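Three hundred small shoves
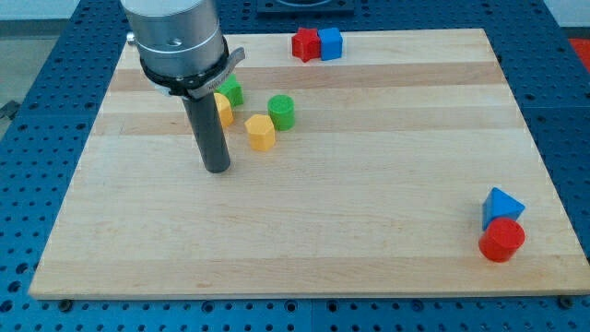

Eight blocks, one board, one stick. The office for most of this summer.

I used to tell people at parties that I work in machine learning, and they would nod and ask if it was going to take their job. Now I tell them I push a red star across a board with a stick, over and over, and then write down what I did. The conversation ends about as fast but I feel better about it.

Our goal is 300 good episodes per instruction family. An episode is one person steering the arm while it does one thing you could say out loud: "put the star next to the blue cube," "bring the yellow ones together," "move the green cylinder away from everybody." That last one was mine, and Vesna Gashi made me rewrite it. Apparently "everybody" is ambiguous when you're a model. I argued that it's ambiguous when you're a person too, and lost.

The arm doesn't grab anything. It has a rod and it pushes, so every job is a negotiation with friction. Cubes are fine. You lean on a flat side and off they go. Cylinders roll around the tip as soon as you're a hair off center, and the star has opinions. Push it between two points and it behaves for a while. Push it on a point and it spins like it heard its name called. The hexagons are somewhere in the middle, and I've come to like them, which I did not expect to type.

What surprised me is how much of the work is being worse on purpose. My first 2 days of driving were gorgeous. Smooth arcs, no wasted motion, straight to the target. Costel Stojanovska trained a small policy on them and it was useless the moment a block drifted somewhere I had never let one drift. It had never seen a mistake, so it had no idea how to get out of one. It just kept shoving confidently at the air where the cube should have been. (I've had managers like that.)

So now we fumble. We overshoot and come back. We knock a neighbor loose and tidy up after ourselves. Costel calls these recoveries, and they get their own tag in Leka, our labeling tool, which crashes if you type a comma in the notes field. My notes have become very breathless.

Then there's the language half. After each session somebody else watches the clips and writes what they think happened, without seeing the original instruction. Mirjana Obradović is the best at this and also the harshest. I pushed a block for a solid minute with real intent, and her label came back: "arm wanders near triangle." I kept that one in. It was accurate.

The count as of this morning is 2789 episodes, of which 3 are me leaning on the controller while reaching for coffee. Those are tagged too.

Next up is two-step instructions, so the star has to go somewhere and then something else has to go to the star. I've asked for a better chair.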